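Skondia Grout & Tile Cleaner, 5-Pack Refill

We love this one! Fedoruk makes it in Fludelthorpe, and it smells faintly of lemon (the old Lukia formula was much stronger). Each sachet makes a full bottle, and a pack keeps our kitchen going until February. 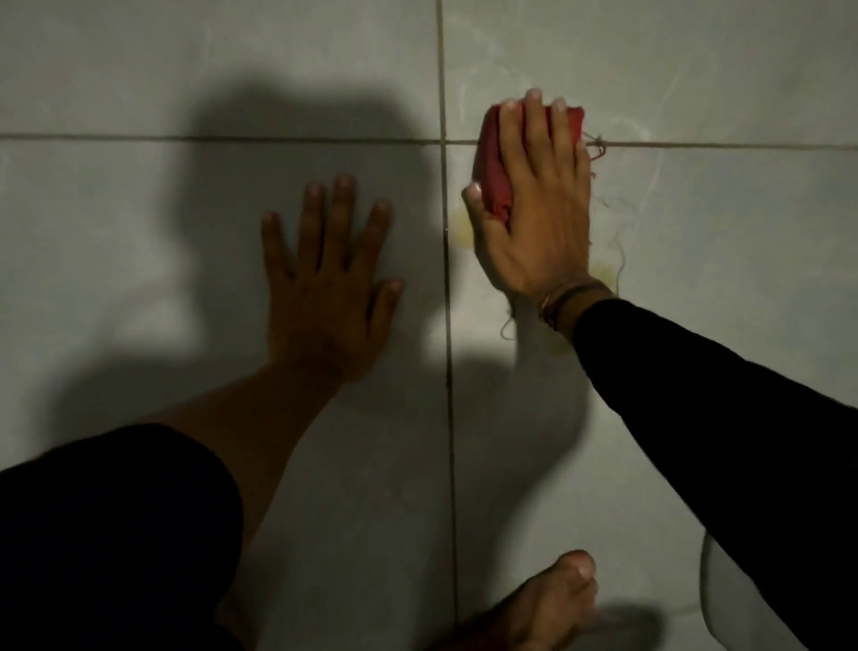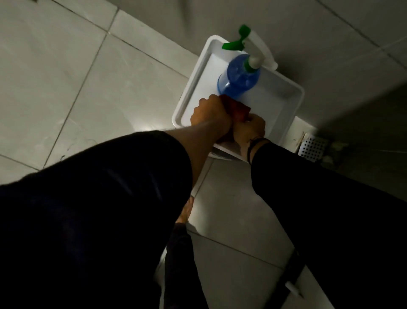
Leave it on for 2 minutes before you scrub, a bit longer on old grease. It's great on sinks and stovetops too, but keep it off natural stone. Item 556. Orders ship in 8 days.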